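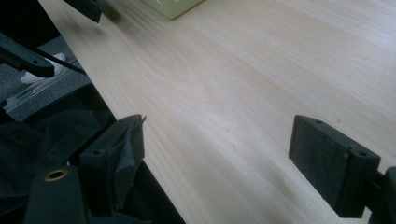 A reader at Holtthorpe wrote in after the January version of this page to say that the grippers were the cheap part, and that the foam pads and spare fingers were what broke the budget. The steps below have been reordered with that in mind.

How to budget for hand-held grippers
Updated 20 Apr 2026

This page covers a first purchase of hand-held grippers for recording table-top tasks. It assumes you already have a room, tables and people to do the recording.

Step 1. Write down the tasks
List the objects people will pick up and the surfaces they will work on. Small boxes and paper goods need different pads than glass or metal. Do this before you ask for quotes. Both Gisar and Bremis will ask for the list anyway.

Step 2. Decide how many units
Buy one gripper for each station, plus one spare for the whole room. If two people share a station, they can share a gripper.

Step 3. Price the wear parts
Get separate prices for:
Finger pads
Complete fingers, left and right
Screws for the finger mounts
Cables
Tape and cloth for wrapping

Our last quote had a pad set at $18 less than we expected and a finger pair at $118. Ask whether the pads can be replaced alone. On some models the foam is glued down at the factory and you have to buy the whole finger, so check this in writing.

Step 4. Add the table
Plain wooden tops are fine. Look at the finish under your own lights, as a glossy one throws reflections into the recordings. We paid $294 per table, delivered. Leave room beside each one for a tray to hold parts that aren't in use.

Step 5. Set a reserve
For a first order we keep $2,000 back until the second month. Most of it goes to cables and fingers. Do not spend it on extra grippers in the first week.

Step 6. Order in two parts
Send 70 percent of the order first and hold the rest until the first units have been used on real tasks. Coşkun accepts split orders at the same unit price. Bremis does not, so ask for a trial unit there.

Step 7. Keep a parts log
Note the date, the station and the part each time something is replaced. Use these numbers for the next order in place of the supplier's estimate.

Shipping and import fees are not included in any price on this page.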